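The Table Is Part of the Machine

Opinion
By Desmond Oyelaran

When an organization budgets for a two-arm robot cell, the money and the attention go to the arms. The purchase order lists joints, controllers, grippers and a service contract. The table is entered under furniture. After several years of commissioning and maintaining bench cells at Benavides, I have come to regard that line in the budget as the most expensive mistake a new site can make, and I would like to argue here for a different practice.

A bench cell of the kind now found in many laboratories does small household and office tasks: sorting, folding, placing, pinning a note to a board. The forces are low and the speeds are modest. It is tempting to conclude that the setup may be casual as well. Our service records point the other way. In one review of 60 fault reports raised against our bench cells, 43 were closed without opening an arm or changing a line of software. The technician moved a tray, rerouted a cable, tightened a finger or squared a table against its neighbor. The reports had been written up, in most cases, as failures of the robot.

I do not blame the operators for this. The arm is the part that moves, and the part that moves gets the blame. The remedy lies in how we define the machine. I would define it as everything that has to be in its proper place for the task to be attempted, including the tabletop, the seam between one tabletop and the next, the board, the containers for loose parts, and the cables as they hang when the arms are extended. A drawing of the cell that leaves out these items is a drawing of something else.

Consider the pinning task, which we use at Benavides when a cell is handed over. It is a good test of setup. The notes are thin and the pins are small, and both must be reached without the wrists or their cables disturbing the board. The two grippers have to work close to each other over a framed surface, where a small error in the height of a finger becomes contact with the frame.
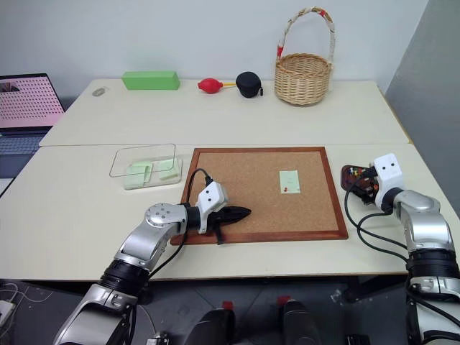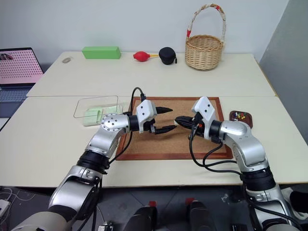
The pinning cell at Benavides, with both arms reaching in over the table. The pushpin tray is at the right of the board and the container at the left. The green note is on the cork in the first picture only.

Two features of this arrangement deserve more discussion than they usually receive. The first is the cabling at the wrist. Slack is necessary, for a wrist that cannot turn through its full range is of little use, and a tight cable will in time fail at the connector. Yet every loop of slack is also an object in the workspace. It can drape over the board, and it can brush a tray. Our handover sheet, known internally as Prikilance after the project for which it was first written, requires the technician to drive each arm slowly to the far corners of the task area and watch the cables and nothing else. The step takes 14 minutes. It is the step most often skipped, and I have argued without much success that a cell should not be signed over until it has been done in the presence of the person who will run it.

The second is the placing of supplies. A tray of pins belongs on the side of the arm that will pick from it, near enough that the forearm need not cross the board. This sounds too plain to write down. It was not written down for some time, and in that period each shift arranged the table to its own liking. The cell at our Furkeo site was reported as unreliable every September, when new staff arrived, and recovered by itself some weeks later. The arms had not changed. The habits of the people laying out the table had.

There is a serious objection to all this, and it should be stated fairly. The purpose of a general two-arm cell, its defenders say, is to cope with variation. If the tray must always be in one place, we have built a very costly fixture. A robot that can work only at a tidy table will be of no use in an office or a kitchen, where the table is never tidy.

I accept the aim and reject the inference. Variation is valuable when it is chosen and recorded. A tray moved on purpose teaches us something about the system. A tray that drifted because someone wiped the table teaches us nothing, and it spoils the comparison with last month's results. The sites that vary their layouts most usefully are, in my experience, the ones that can restore the original layout in a few minutes. They know where the board sits in relation to the seam. They know which items at the back of the table are there for a later task and are to be left alone.

Maintenance schedules should follow from the same view. Ours calls for inspection of the grippers and wrist housings every 2000 cycles, and the interval is well observed. Until recently no interval was set for the table. We now inspect it on the same visit: the level of both sections, the seam, the condition of the board and its frame, the floor beneath. The floor matters more than visitors expect. Power cords and light cables gather there, and a foot that catches one of them can shift a table enough to put a gripper out.

The cost of this is small - a straightedge, a few printed marks, part of a technician's morning. The harder matter is one of standing. Boltix, which supplies our fixtures, will quote for a board mount in a day, while approval to buy it passes through three offices, none of which regards it as robot equipment. I would ask those who approve such budgets to move the table out of the furniture line and place it beside the arms, with an owner, a drawing and a service date of its own.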